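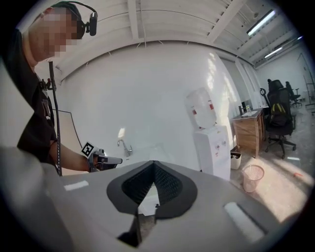 Home | Guides | Subtitles | Watchlists | Forum | Contact

Setting up your drama watchlist in Menimia, part 2: subtitles, episode alerts and the dreaded double listing

Posted Saturday by the site editor
Last updated: December

If you did part 1 you've got an account, you've picked your region and you've got an empty list staring back at you. Now for the fun bit! I've been keeping my drama list in Menimia for ages (1158 titles at the moment, and yes, plenty of those are things I dropped after one episode) so this is how I set mine up, with the bits that tripped me up the first time.

I'm doing all this in the browser version. The phone app has the same settings but they're tucked under the little cog, and a couple of the names are shorter.

Adding your first series

1. Open My List and press Add Title.

2. Type the name in English or in the original language. Literal titles work too, which is handy when a show gets announced under one name and goes to air under another.

3. Pick the right result. Check the network and the lead cast before you click, as there are loads of remakes floating about and the posters can look awfully similar.

4. Choose a status: Planning, Watching, Finished or Dropped. For anything that's only at the casting stage, go with Planning.

5. Press Save. The title shows up at the top of your list.

Note: A show with no air date sits in a grey box called Upcoming. You can't mark episodes in there until the broadcaster puts out a schedule. I spent a whole evening thinking mine was broken.

Bringing over an old list from Dromstead

Lots of us came across from Dromstead, so I'll go through this one slowly.

1. In Dromstead, go to Profile, then Export, and save the file somewhere you'll find it again.

2. Back in Menimia, open Settings and choose Import.

3. Select your file and leave the box marked Keep My Ratings ticked.

4. Wait. A long list can take a fair while, so go and put the kettle on.

5. Read through the Unmatched page when it's done. I had 70 titles on mine, nearly all of them one-off specials and web dramas with odd spellings.

6. Fix each one with the Match button, or press Skip and come back to it some other night.

Caution: The import stops at 1000 titles per file. If your list is longer than that, export it by year and bring the files in one after another. Don't close the tab halfway through. Menimia will happily start again from the top and you'll end up with two of everything (ask me how I know).

Getting rid of double listings

1. Open My List and sort by Title.

2. Look for any series that turns up twice. The usual culprits are dramas cut into half-length episodes for broadcast, where one listing counts the halves and the other counts the full episodes.

3. Decide which one you want. I keep the full-episode version so the count matches what I see on my streaming service, but go with whatever suits you.

4. Tick both, press Merge, and choose the one to keep on the next screen.

Note: Your written comments from both listings are kept. Your rating from the deleted one isn't, so jot it down first if you care about it!

Episode alerts

1. Go to Settings, then Alerts.

2. Turn on New Episode. Leave Cast News off unless you really love email. I had it on during one very busy casting season and my inbox was a disaster.

3. Set your time zone by hand. The automatic one guessed wrong for me and I was getting told about episodes at 3 in the morning.

4. Under Delay, pick 2 hours if you rely on subtitles. The alert normally follows the broadcast, and the translated version takes longer to appear.

5. Press Send Test. If the test doesn't arrive, check your junk folder before you change anything else.

Caution: Alerts can contain episode titles, and episode titles can be spoilers. There's a Hide Titles switch at the bottom of the same page. I'd turn it on before you add any mystery or thriller series.

Subtitle preferences

1. Open Settings, then Languages.

2. Drag your languages into order, favourite at the top.

3. If you use Bailly for community subtitles, press Link and sign in. A green tick appears beside the name once the two are talking.

4. Choose Show Subtitle Status on List. Each show then gets a small bar telling you how much of it has been translated.

Note: Bralter accounts can be linked on the same page, but only for ratings and reviews. The subtitle bar won't pick anything up from there.

Next: Part 3, sharing lists and setting up a group watch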